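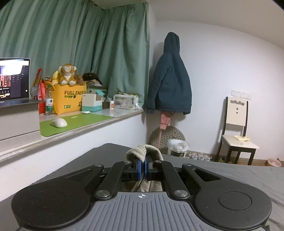 **Do those laundry stripper soaks do anything for cotton?**

My sister-in-law swears by a powder called Luston. You fill the tub with hot water, leave your clean shirts and sheets in it up to 7 hours, and the water goes brown. She says that's months of body oil and old detergent coming out. I looked at the brown water and thought, well, some of that is dye. My cotton stuff feels a bit stiff lately and the towels don't soak up much, so I'm tempted, but the box costs more than a month of regular detergent. Has anyone here compared before and after properly?

*posted by Lucrezia Piras*

---

**Hiếu Đinh**

I did, sort of. Two old undershirts from the same pack, one soaked in the powder, one soaked in plain hot water from the tap. Both tubs turned a murky tan. The powder one was darker, I'll give it that, but once the shirts were dried I couldn't tell them apart by feel and neither could my wife.

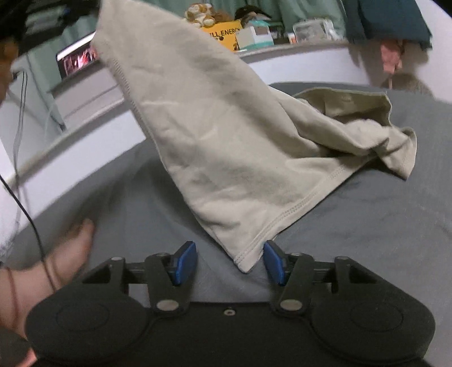
Stiff cotton is usually too much detergent or hard water. Cut your dose in half for a few washes, skip the softener completely (it coats towels, and then they won't take up water), and run an extra rinse. If you have hard water, a scoop of plain washing soda does a lot of what the fancy box claims. I wouldn't soak anything dark or anything with elastic - hot water for that long is rough on both.

I'd want to see a test by someone who isn't selling the stuff before I paid for it.

---

**Slaoui**

works great for me, water was DISGUSTING. been using it since January and my sheets are so soft now. don't use it on wool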